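Bok-nam Gil has spent October with the Endero two-arm kit, and she can't stop grinning about it. "I gave it the awkward jobs first," she says, "white plastic tubes, the sort of thing I fumble myself!"

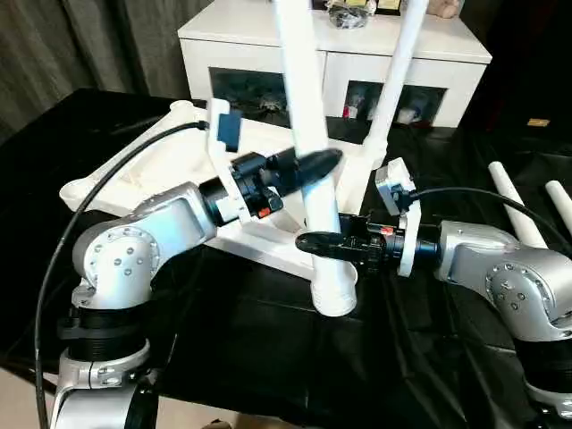 Sibusiso Buthelezi reckons the setup guide still needs work, all 69 pages of it, though he'd happily go through it again.

Gil logged 46 sessions and loved how quickly she picked up the controls. "Cloth is what I'd test next if you're buying," she adds. "It folds, it slides, it gets everywhere – brilliant fun."
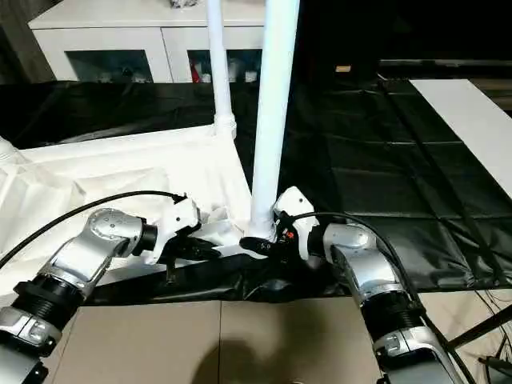
Two grippers at the foot of a white pole, Endero kit.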